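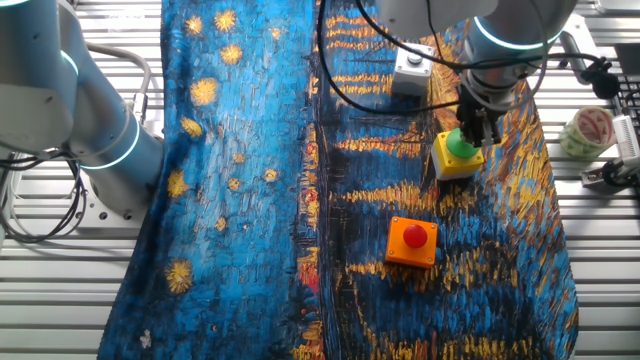 A workbench should have something on it worth looking at. I have held this opinion since June, when I bought a printed tablecloth at a discount store in Wurville for 13 dollars, and I have defended it more often than I expected. The usual choice is a gray mat. Gray mats are fine, but a bare slatted metal table is gray already. A starry night in the Van Gogh style, yellow stars on one side and gold reflections on the other, covers most of a table and makes it a place where a person might want to spend an afternoon.

The common objection is that a busy pattern hides things. For small screws this is true, and I keep screws in a tray. For controls it depends on the color. Push buttons are made to be noticed, and their housings usually are too. An orange box with a red button stands out against dark blue water, and so does a yellow one with a green top.

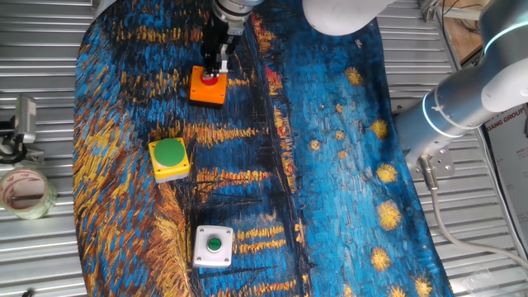

Cost is the other objection, and it is weaker. The Trenura catalog lists a bench mat at 617 dollars, and I know of a shop in Suvermont that paid it twice. A cloth can be swapped when you get tired of it. It also gives you landmarks. If I want the white button box back where it was, below the yellow one, I can look at which strokes it sat on. A plain mat needs tape for that. 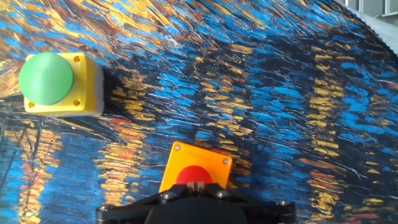 One reader of my last column wrote that cloth slides, that it bunches under anything with a flat base, and that a painting belongs on a wall. The first two points are fair. I smooth mine out before I start, and I would not use one under anything heavy. On the third I disagree. A wall gets looked at in passing, and I look at my bench for hours.

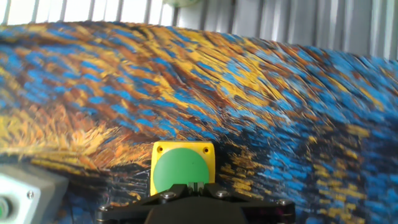
## What I would buy

A heavy weave, printed edge to edge, larger than the work area.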